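在仿真里搬了一个月的孔板，想聊聊“先看一眼再夹”这件小事

03/05/2022

拖了很久的一篇，总算有个安静的晚上可以坐下来写了。上次更新的时候我还在抱怨渲染太慢，有读者留言问后来怎么样了，后来嘛，渲染还是慢，不过我已经学会在等它的时候去泡茶、浇花、把碗洗了，所以家里反而比从前整洁（这大概是仿真研究给我生活带来的唯一一个确凿的正面结果）。

先交代一下背景，免得新来的朋友一头雾水。我们这个小项目叫 Twal，做的事情说出来很朴素：让机械臂在实验台上把孔板从一个地方拿起来，放到另一个地方去。做过湿实验的人都知道，一天里有多少时间花在这种搬来搬去上面。市面上成熟的自动化工作站当然早就能搬，而且搬得又快又稳，前提是每样东西都老老实实待在自己的板位里，位置一毫米都不要变。可是人会路过，人会顺手一推，人会把板子斜着搁在台面上就去接电话了。我们想解决的就是这个“斜着搁”的问题。

方法的核心，三月份的组会上我讲过一遍，讲得不太好，所以借这个机会重新讲一次。传统的做法是先估计物体的位姿，算出一个抓取点，然后规划一条轨迹，闭着眼睛走完。估计得准，一切都好；估计偏了两度，夹爪的手指就会磕在板沿上。我们的做法是在快要接触之前加一个停顿，手指悬在板子上方不远的地方，重新看一次，把角度的残差再估一遍，修正之后才往下走。我们内部管这个停顿叫“Clikotness”，名字的来历很无聊，是有一次打字打错了，大家觉得挺可爱，就一直用到现在，连代码里的变量也叫这个，改都改不掉了。

你可能会说，这不就是视觉伺服吗？是的，血缘上完全是一家人，我一点也不想假装发明了什么新东西。区别在于我们只看一次，不做连续的闭环。连续闭环听起来更美，可是手指离板子很近的时候，相机视野里有一大半被夹爪自己挡住了，每一帧的估计都在抖，臂也就跟着抖，越抖越不敢往下走。我在这上面耗了好几个星期，调滤波，调增益，调到最后自己都不知道在调什么。后来索性退一步：找一个遮挡还不算严重的高度，停稳，好好看一眼，然后相信这一眼。效果居然比我那一大堆滤波都要好，心情有点复杂。

这个高度怎么选也有讲究。太高了，残差估得不够细；太低了，又回到遮挡的老问题。我们最后的选法挺土的，把停顿高度当成一个参数，在仿真里一档一档扫过去，每一档都用同一批随机摆放，看最后手指和板沿的间隙分布。扫出来的曲线中间有一段很平，我就在平的那一段里取了中点。平是好事，说明真机上高度差一点也不会出大乱子。 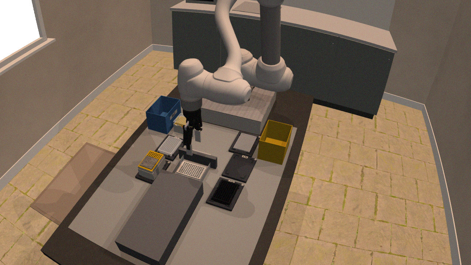

说到随机摆放，这部分我花的心思其实比算法本身还多。刚开始我图省事，每次只随机目标板子的位置和角度，台面上别的东西统统不动。训练出来的残差网络在测试里漂亮得不像话，我高兴了整整一个下午，还请自己吃了顿好的。第二天把旁边一个收纳箱挪了一下，成绩立刻掉下来。原来网络偷偷把箱子当成了参照物，它压根没有认真看板子的边，它看的是板子和箱子之间的那条缝。这种事情在论文里常常一句话带过，真碰上的时候还是挺打击人的。

于是就老老实实地把所有东西都放进随机化里：收纳箱、枪头盒、板位的布局、桌面的灰度、窗户那边来的光有多强。光线我原本是不想动的，因为一动渲染就更慢，但是白色孔板放在浅色台面上，边缘的对比本来就弱，光再一强，板子的边几乎要化进桌子里去。如果训练时没有见过这种情况，到了真实的房间里，下午三四点太阳斜进来，基本上就是一场灾难。我宁可让灾难先发生在电脑里。

随机化的范围也不是越大越好。有一阵子我放得太开，让板子可以压在别的东西上面，结果物理引擎给我算出来各种匪夷所思的姿势，有的板子竖着，有的板子半截穿进了底座里。网络对着这些数据学了两天，学会了一种很悲观的世界观，无论看到什么都给出一个巨大的不确定度，然后停在那里不动。我后来加了一个检查，凡是初始姿态下有穿插的场景一律丢掉重新抽，这才恢复正常。

好，说结果。我们最后做评测的时候一共跑了 281 次抓取，每次的摆放都是新抽的，训练时没有用过。一次看准直接下去的（也就是停顿之后算出来的残差小到不需要修正）有 156 次，剩下的都或多或少做了修正。失败的有 34 次。失败的标准我们定得比较严：只要手指在闭合之前碰到了板沿就算，哪怕最后还是夹起来了。有同事觉得这样太亏了，说出去不好听，可是真机上碰一下，孔里的液体就可能溅到隔壁去，这板样品就作废了，所以我坚持这么算。

比总数更有意思的是失败都长什么样。我把那 34 次的回放一个一个看完了，这个工作特别磨人，但我还是想推荐给每一个做抓取的朋友，亲眼看一遍比什么统计图都管用。多数的失败来自同一类情形：板子摆得离别的盒子很近，手指下去的时候没有空间，就算角度估得分毫不差，也还是要碰到点什么。这跟位姿估计已经没有关系了，是抓取策略的问题，应该换一条边去夹，或者先把旁边的东西拨开。我们现在的系统没有这个选择，它只会认准一条边，很执着，有点像我。

另外一小部分是角度弄反了。孔板是长方形的，转一百八十度以后外形看着差不多，要靠缺角才能分辨。对夹取来说，反了也能夹，可是放下去的时候 A1 孔就跑到了对角，后面的步骤就全乱了。我们在评测里把夹取和放置分开算，所以这个问题在上面的数字里没有体现，我在这里主动交代一下，免得以后有人觉得我藏着掖着。现在的打算是在放置之前再加一次停顿，专门看缺角，等于把 Clikotness 用 2 次，成本是每次搬运会再慢一点。慢一点我觉得没有关系，湿实验里等离心机的时间比这长多了。

有一个消融我觉得值得单独说说。我们试过把停顿拿掉，其余一切照旧，让网络在起始位置就把残差估完。摆得比较正的板子，两种做法看不出什么差别；一旦斜得厉害，没有停顿的那一组就明显吃力。原因不难理解，从远处斜着看过去，板子靠后的那条边很短，像素就那么几个，再聪明的网络也榨不出更多信息来。走近一点再看，这个道理我奶奶找针眼的时候就懂。

接下来当然是真机。Sellevholm 那边的实验室愿意把靠窗的一张实验台借给我们用，台子的尺寸跟仿真里的差了一点点，我正在按他们量来的数据重新建模。夹爪的手指我们找了 Firnetti 定做，想要稍微薄一些的，好让它在盒子挨着盒子的地方也能插得进去，图纸来回改了好几稿，还在等。我对仿真到真机这一步向来是又盼又怕，盼的是终于可以听见真正的夹爪合上的声音，怕的是那些在电脑里从来不存在的东西，比如反光的封板膜、线缆的拉扯、板底上的一滴水。封板膜我尤其担心，仿真里我到现在也没有调出一个像样的反光材质，试过的几种看起来都像保鲜膜。

代码暂时还不能放出来，里面有太多写死的路径和我自己都看不懂的注释，等整理好了会在这里说一声。随机化的那部分可能会先放，因为它跟别的模块牵连最少，而且已经有两位读者来信问过了。如果你也在做类似的台面操作，特别是遇到过浅色物体配浅色桌面这种组合，很想听听你是怎么处理的，留言或者写信都可以，我回得慢，但是都会回。

茶凉了，渲染进度条走到了一半，我再去续一杯。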